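## 4. Pouring, or why my mustard refill took all of April

I said in the last section that wiping and stacking are close to done, at least in simulation. Pouring is another story, and I'll admit up front that it's the chore I care about most.
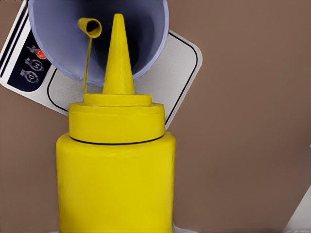 **Figure 3.** Refill task in simulation: a thin yellow stream falling from the spout of a tilted container toward the cap of a squeeze bottle.

I started with refilling because it sounds so dull. Anyone who has worked in a diner has topped up squeeze bottles at closing time, half asleep, and made maybe one mess a week. So when Yara Obeidat asked me which kitchen job I thought a machine should have by now, I said that one straight away (and she laughed, which should have warned me!).

### 4.1 What we asked for

We built the task in Wason, our in-house simulator, and trained the policy with Hunine, the same learner we used for stacking in Section 3. An episode asks for the receiving bottle to gain 300 grams, with no more than a small amount landing anywhere else. We ran 2811 episodes in total. Each one changed the starting angle of the container, the thickness of the liquid and where the bottle stood on the table.

I wanted to leave thickness alone at first. Sebastián Tapia talked me out of it, and he was right: a policy trained only on something like water falls apart the minute you hand it something like ketchup. It tips too far while it waits for the flow to start, and then everything comes out at once. I've done exactly the same thing with a new bottle of syrup, so I have some sympathy.

### 4.2 How it went

Of the 2811 episodes, 1581 met the target. That's a bit better than half, and I go back and forth on how to feel about it. For a research result I'm pleased. For a kitchen I'd be looking for another helper.

The misses weren't spread evenly. Hitting the bottle at the start of a pour went fairly well, even with thick liquids. Stopping was the trouble. The policy learned to tip back when the weight reading got close to the target, but liquid already in the air keeps falling, and a slow dribble along the lip of the spout goes on well past that. In the worst batch, with the thickest liquid we tried, only 58 episodes passed. Yara went through the rest of that batch by hand and put nearly all of it down to late stopping.

We tried the obvious fix and told the policy to quit early. It did, and then it sat there short of the target and poured again, and again, in nervous little dips. Some of those runs counted as passes, but they took so long that I wouldn't call the chore done. A person refilling bottles gets through a whole tray in that time, chatting to somebody the entire while.

What helped more was giving the learner a short memory of the last few weight readings, so it could pick up how fast the flow was changing. All the numbers above include that change. Without it the dribble problem was bad enough that we dropped the earlier runs from the analysis.

### 4.3 So, can a machine do it yet?

In a simulator, sometimes. I wouldn't stretch it further than that. Wason's liquids don't foam, clump or stick to the inside of a container the way the real stuff does, and Sebastián's first comparison with tests on the bench at Rasinard suggests we're too kind about sticking in particular. His guess is that real ketchup would cost us another chunk of the passes. Mine is a little sunnier, but then I'm not the one who cleans the bench.

We take up the sticking model in Section 5, together with the grip changes Sebastián made after his first round of bench tests.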